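Reading time: 3 minutes

4. Looking after the fingers and pads

By now your pair of Ikell hand grippers should be charged, named and talking to the Zundham base unit. If they aren't, pop back to section 3 first, as the finger check at the end of this section needs both grippers live. Set aside a clear bit of bench and a decent light, and put the kettle on if you like – it's an easy job and a rather pleasant one once you've done it a time or two.

You'll need the soft brush from the Idance care kit, a lint-free cloth, the small hex driver and a fresh pair of pads.

Caution: Switch the gripper off before you put anything near the slot between the fingers. The linkage behind it has quite enough pull to pinch a fingertip, and it won't apologise.

4.1 Cleaning

1. Lay the gripper on its back on a folded towel, so the housing doesn't pick up scratches.
2. Brush each pad from the tip down towards the palm. Go gently around the rubbery border, where fluff likes to gather.
3. Wipe the border with the cloth, dampened with plain water and nothing stronger. Methylated spirits will turn the rubber grey and crumbly, as our colleague Abilio Benítez found out on a whole drawer of spares.
4. Brush the vent grilles on the housing along the slats. Please don't use compressed air, which drives the dust further in.

Clean the pads every 500 grasps or so if you're handling cardboard or anything floury. For tidier work you can leave it longer.

4.2 Changing the pads

Pads should be changed at 2,000 grasps, or sooner if the ribbing has gone shiny in the middle.

1. Undo the retaining screw at the base of the finger and keep it somewhere you'll find it again.
2. Peel the old pad away from the bottom upwards.
3. Seat the new one, press it firmly along its length for 20 seconds, and refit the screw until it's just snug.
4. Do the other finger as well. A new pad facing a worn one will pull your objects off to one side.

Note: New pads can feel a touch grabby for up to 18 cycles. They settle.

4.3 Checking the gap

Switch on and bring the fingers in until they nearly meet, then look straight up the gap from the palm end. You want a narrow, even line between them, with both fingers curving outward at the tops like mirror images.

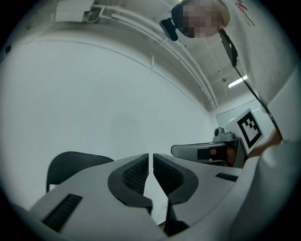
Page last changed: 2018-10-30

If the line is wider at one end, open the fingers fully, close them again and have a second look before you reach for the driver. Still uneven? Reseat the pad on the wider side and run the Marín finger routine from the base unit menu. Repeat the check on the second gripper, with its marker plate left in place – there's no call to remove it for any of this, and you'd only have to calibrate it again afterwards.

When both look right, reset the grasp counter for each gripper and carry on to section 5, Charging and storage.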